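問い合わせ番号 161
件名:Murninetti の縫製パターン印刷で、型紙の寸法が少し小さくなります
製品:Murninetti デスクトップ版
状態:対応中

【最初の投稿】

お世話になっております。日本語は母語ではありませんので、わかりにくいところがありましたら、どうぞご指摘ください。

Murninetti で作った型紙を家のプリンターで印刷すると、全体が少し小さくなります。画面では前身頃の脇線が164ミリですが、紙の上で測ると161ミリしかありません。縦の方向だけで、横の方向は正しいです。同じファイルを Dasance の印刷サービスに送った場合は、縦も横も正しい寸法で届きました。ですから、ファイルの中の数字は正しいと考えています。

環境は次のとおりです。
プリンター:Brophy のインクジェット、A4、手差しではなくカセット給紙
用紙:普通紙
出力形式:PDF、分割印刷(のりしろあり)
拡大縮小:「実際のサイズ」を選択

すでに試したことを書きます。

・「用紙に合わせる」のチェックが外れていることを確認しました。
・PDF を別の閲覧ソフトで開いて印刷しました。結果は同じです。
・プリンターのドライバーを一度削除して、入れ直しました。結果は同じです。
・余白の設定を「最小」から「標準」に変えました。のりしろの位置が変わりましたが、縦の長さは変わりませんでした。

【サポートからの返信】

詳しい情報をありがとうございます。縦方向だけ短くなる場合、用紙の送り量が関係していることがございます。お手数ですが、次の2点をお知らせください。
1.確認用の正方形(最初のページの左下にあります)の縦の長さ
2.ドライバーの「給紙補正」の値

【投稿者の返信】

お返事をありがとうございます。確認しました。

1.正方形は、横がちょうど40ミリ、縦がほとんど40ミリです。定規では違いがよく見えません。短い距離では差が小さすぎて、わからないのだと思います。
2.「給紙補正」という項目は、ドライバーの画面に見つかりませんでした。プリンター本体の液晶メニューの中に「送り調整」という項目があります。同じものでしょうか。値は0になっています。

それから、新しく気がついたことがあります。厚い紙で印刷すると、差が小さくなるようです。正確な数字はまだ測っておりません。

【サポートからの返信】

本体の「送り調整」が該当の項目です。値を2に変更し、同じページを再度印刷していただけますでしょうか。ファイル側に原因がないかどうかは、Estlow 形式で書き出したデータをお送りいただければ、こちらでも確認いたします。

【投稿者の返信】

ご案内をありがとうございます。「送り調整」を2にして印刷しました。脇線は164ミリになりました。定規を変えて、もう一度測りましたが、同じ値でした。

ただし、困ったことが一つ残っています。この設定は本体に保存されますので、普通の書類を印刷するときにも同じ補正がかかるようです。型紙のときだけ補正する方法は、Murninetti の中にありますか。もしなければ、印刷の画面に縦と横の補正を別々に入れる欄があると、とても助かります。要望として受け取っていただけますと幸いです。

もう一つ、説明書についてお願いがあります。「印刷の前に」のページには、正方形を測ってくださいと書いてあります。しかし、私のように小さい差の場合は、正方形だけではわかりません。長い線も測るように書いてあれば、もっと早く気がついたと思います。布を切る前に気がついたので、今回は損はありませんでした。

Estlow 形式のデータは、今夜、添付して送ります。書き出しのとき「縫い代を含む」を選ぶべきかどうか、教えていただけますか。とりあえず両方を作っておきます。送り調整は、返信をいただくまで2のままにしておきます。

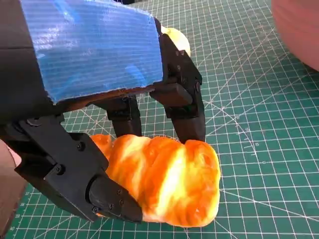

追加で一つだけ書きます。データのファイル名には、この問い合わせ番号を入れておきます。縫い代を含むほうは、名前の最後に「N」をつけます。どうぞよろしくお願いいたします。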